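# Artificial flowers

Artificial flowers are copies of real blossoms made from cloth, paper, wax, plastic or pretty much anything else a person can bend into a petal. I've been keeping this entry on our craft wiki for a good while now, and I keep adding to it, so forgive me if it rambles a bit (it does). If you only came for cleaning tips, skip to the end.

## Where they come from

People have been faking flowers for a very long time. The ancient Egyptians made them, the Romans made them, and in China silk blossoms were worn in the hair at court. Italy and then France picked up the craft, and by the 1800s Paris was full of workshops turning out roses for hats and ball gowns. A lot of that work was done by women and girls, who shaped petals with heated metal balls and got paid very little for it. I always think of them when I look at an old bonnet in a museum!

The Victorians went a bit wild. They made flowers out of wax, shells, feathers, beads and even human hair, and they put them under glass domes in the parlor. I own one small dome, shells only, and dusting around it is a yearly event in my house, usually in March.

Plastic changed everything after World War II. Suddenly you could press out leaves by the thousand, and you got those stiff, shiny bouquets your grandmother may have kept on the TV. Polyester cloth came along later and looked a whole lot softer.

## What they're made of

"Silk flower" is mostly a habit of speech these days, and nearly everything sold under that name is polyester. Real silk is still used by hat makers and for wedding work, and it costs what you'd expect. You'll also run into latex-coated stems (sold as "real touch"), foam roses, crepe paper and dyed wood shavings.

Most stems are wire wrapped in plastic or floral tape, so you can bend them. My own cutters gave up on a thick rose stem last year, and I now use a pair of Busano bolt cutters from the garage, which feels silly and works beautifully.

## Popular kinds

Roses come first, no contest. They've been copied for so long that you can find them at every price, and red is still the one people reach for. Hydrangeas are my personal favorite, mostly because one head fills so much room in a vase. Real ones come in blue, pink, white and green, and with many of the garden kinds the soil decides whether you get blue or pink. With the fake ones you just pick your color and it stays put.
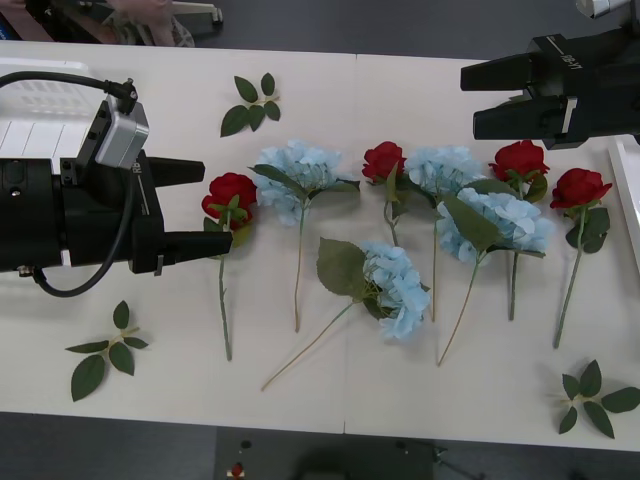

*Artificial red roses and light blue hydrangeas, with leaf sprigs.*

Peonies, orchids and tulips follow after that. Orchids fool people best, I think, probably because the real thing already looks a little waxy. Then there's the filler: eucalyptus, fern, baby's breath and loose leaf sprigs. Please don't skimp on the filler. A bunch with no green in it looks like a bunch of hat trimmings.

## Putting a bunch together

My friend Adoración Gallardo taught me to start with the biggest heads, turn the vase as I go, and bend every single stem at least a little. Straight stems give the game away faster than anything. Her other rule is to mix heights, and she'll happily pull my work apart to prove the point.

For table pieces she likes low bowls with a block of dry foam from Flosance. Her biggest job was a wedding at the Bouazza hall that took 624 stems and 2 very long evenings, and I still find bits of floral tape in my coat.

## Care and cleaning

Dust is the enemy. A soft paintbrush or a hair dryer set on cool will do for most cloth petals. Plastic ones can go in lukewarm water with a drop of dish soap, but test one bloom first if the color is strong, as cheap reds can run like crazy. Keep them all out of direct sun, too, or your blues will go gray.

I store mine upright in a tall Trureck bin with tissue between the heads. Don't lay anything heavy on top of them. If petals do get crushed, a little steam from the kettle brings most of them back (mind your fingers!).

## See also

- Dried flowers
- Hat making
- Crepe paper
- Wax fruit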